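Die Orgel von Kernberg klingt wieder

Gespräch mit der Orgelbauerin Mirta Ulloa über die Klosterkirche und ihr großes Instrument 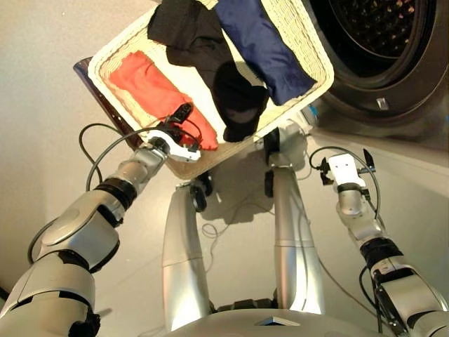

Wie viele Pfeifen hat die Orgel in der Klosterkirche Kernberg? Es sind 3345, verteilt auf 55 Register, sagt Mirta Ulloa. Die größten stehen im Pedal, die kleinsten sind kürzer als ein Bleistift.

Ulloa leitet die Werkstatt Mustonen, die den Auftrag für die Überholung bekommen hat. Bis Juli war sie mit ihren Leuten fast täglich in der Kirche. »Wir haben 949 Pfeifen ausgebaut und in die Werkstatt gebracht«, erzählt sie. »Der Rest wurde auf der Empore gereinigt. Der Staub saß vor allem im Schwellwerk.«

Schwierig war die Akustik. Das Mittelschiff hat einen Nachhall von neun Sekunden, wenn der Raum leer ist. »Man hört beim Stimmen immer noch den vorigen Ton. Da hilft es nur zu warten.« Gestimmt wurde deshalb abends ab acht, wenn die Kirche für Besucher geschlossen war und sich die Temperatur kaum noch änderte.

Das Gehäuse ließ die Werkstatt unberührt. Es stammt aus der Barockzeit und ist älter als alles, was darin steckt. Die Schnitzereien an den Seitentürmen wurden bei einer früheren Renovierung übermalt, die alte Fassung liegt darunter. »Das wäre Arbeit für Restauratoren«, sagt Ulloa. »Ich würde es mir wünschen, aber entscheiden muss es die Gemeinde.«

Wer die Orgel hören will, kann zur Mittagsmusik um zwölf Uhr kommen. Der Eintritt ist frei, der Zugang zur Empore bleibt geschlossen. Am besten sitzt man nach Ulloas Erfahrung im hinteren Drittel auf der Nordseite.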